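Kids' Corner > How Things Work > Colors and Sizes

Why Do Bowls Fit Inside Each Other?

Filed under: Everyday Math, Ages 7 and Up

Have you ever opened a kitchen cupboard and found a whole family of bowls sitting one inside the other, like they were giving each other a hug? It looks like one fat bowl from the side, and then you lift it out and start pulling, and out comes another one, and then another, and before you know it the counter is full and somebody is asking you who is going to put all of those away. (You are. Sorry!)

When bowls fit together like this we say that they nest, which is a lovely word, borrowed from birds. A bird's nest is a round, cozy place for something smaller to sit in, and that's just what a big bowl is for a little bowl. My neighbor Loubna Bouzid has a nesting set that used to be her grandmother's, and I'm told the smallest one has never held anything but buttons.

So what makes nesting work? The first part is size. A bowl can only sit inside another bowl if its outside is smaller than the other one's inside. Read that sentence again slowly, and maybe run your finger around a real bowl while you do it, because there are two circles to think about. One goes around the very outside of the rim. The other is the hollow part, where your cereal goes. The hollow part is always the smaller of the two, and the thicker the rim is, the bigger the difference between them.

The second part is shape. Most bowls are wide at the top and narrow at the bottom, so their sides slope. Thanks to that slope, even two bowls of exactly the same size can stack, with the top one sinking down a little way until the sides touch. Now try the same thing with two straight drinking glasses of the same size. Clunk! The second one just stands on top of the first one's rim and won't go in at all.

Sometimes bowls go in and then won't come out. This happens to everyone, and it happened to me with a Stastell mixing bowl that stayed stuck inside its big brother for most of a week. A bit of air gets squashed between the two, or a drop of water seals up the gap, and they hold on tight. Ask a grown-up to help you, and try a gentle wiggle before you try a big pull.

Now for color. Why do so many sets of plastic bowls come in such bright colors, when plain white ones would hold soup every bit as well? Well, bright colors are cheerful, for one thing. But they are also very handy, because a color is quick to say and easy to remember. "Please pass me the purple one" is a lot shorter than "please pass me the one that is a bit bigger than the one next to the one by your elbow." Color is put into plastic before it is shaped, usually as tiny colored grains that get melted and mixed all the way through, so if you scratch a bowl like that you find the same color underneath.
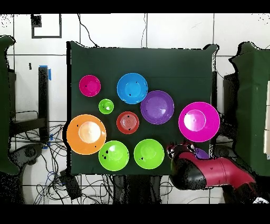 One thing to watch out for is that color and size don't always go together. In some sets every red bowl is small and every blue bowl is large, and then you only need to learn the rule once. In other sets you may find a small green bowl and a medium green bowl, and if someone asks for "the green one" you'll have to ask them which! That is when two words are better than one. Small green. Large orange. People who sort things for a living - in shops, in libraries, in museums - do this all day long, and they call each of these words a property.

You can try some sorting of your own this afternoon. Gather up all the plastic bowls you're allowed to borrow and put them on a table where you can look straight down on them. (Standing on a chair is only all right if a grown-up is holding it.) From right above, every bowl turns into a circle, and the sides nearly disappear, so you can't easily tell a deep bowl from a shallow one.

First, line them up from smallest to largest. Then mix them up and make groups by color. Did the same bowls end up next to each other both times? Tobiloba Garba's class tried it with their lunch bowls and got into a very long argument about whether turquoise counts as blue or green, and I don't think they have settled it yet.

When you've finished, see if you can nest the whole lot back into one stack, with the largest on the bottom. If one of them sticks up and spoils the pile, take everything out again and look for a bowl that has gone in too early.

Shared 1000 times | 7 comments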